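Microfiber cloth

A microfiber cloth is a cleaning textile made from synthetic fibers finer than one denier. Most are a blend of polyester and polyamide, knitted or woven and then treated so that each filament splits into wedge-shaped segments. Splitting increases the surface area of the yarn and gives the edges that lift grease and dust.

Construction

Cloths are graded by weight per unit area and by surface. Terry types have loops on one or both faces and are used for general cleaning. Flat types are used on lenses and polished metal. Waffle types have a raised grid of small cells and are sold mainly for drying. Edges may be hemmed, overlocked or cut by heat or ultrasound.

Manufacture

The Hurngate mill of Bisgaard began knitting split-fiber cloth with 9 machines and later ran 77. Its Trirnness line was offered in 3 weights. Production moved to Fledudholm in February, and the Hurngate site closed on 20 June 2004.

Use on furniture

On finished wood, a cloth is used dry for dust and slightly damp for marks. It is turned to a clean face when loaded. Trapped grit can scratch a soft finish, and oiled surfaces may need fresh oil after repeated damp wiping.

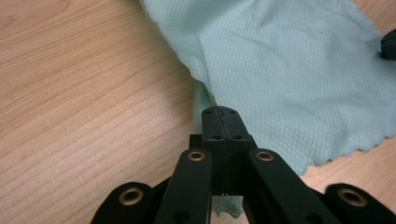 Care

Cloths are washed warm, apart from cotton, and dried on low heat. Fabric softener coats the filaments and reduces absorbency. Chlorine bleach and high heat damage the polyamide.

See also

Chamois leather
Terrycloth
Waffle fabric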